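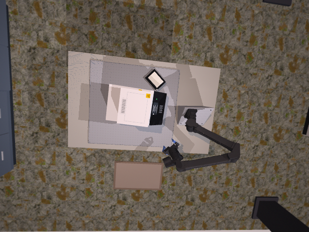

Sim bench from overhead: appliance on the mat, gripper open, bin on the floor below the table.

Saturday, March 23, 2024
Mastham cell, simulation notes

Went through the scene rules again before starting the next batch. Writing them down here so we all run the same ones.

1. Every run starts with the gripper open and empty. If the fingers are holding anything at step zero, throw the run out. Don't patch it afterward.

2. The bin starts empty. Reset it from the scene file, not by hand.

3. Appliance stays on the mat. Rotation may vary by a few degrees either way. The small black-bordered piece can sit close to it but must not overlap. The current layout has one corner nearly touching, so check contact before logging — the overhead view alone won't settle it.

4. Keep shadows on. Clekton asked for them off to save render time and I said no. The arm throws a gripper shape onto the mat and a policy that has never seen that will trip on it later.

5. Elbow is allowed past the table edge on the right. It is not allowed over the cabinet side. The Mondal checklist says "arm within work area" and doesn't define work area. I am reading it as the tabletop plus the open floor on the right and below. Needs a proper line in the next revision, July at the latest.

6. Seeds 1000 to 2422 are for training. Seeds from 3000 up are for checks only. Seed 1186 got used twice last week under two different names, so put the seed in the run name from now on.

Small print on the control panel can't be read at this camera height. Fine for placement work. Anybody writing a task that depends on the markings needs a closer view, and should say so in the task header.

Still open: floor texture repeats in big squares and the seams show. Cukmont has a replacement set, not tried yet. Change it between batches only.

2 comments
0 shares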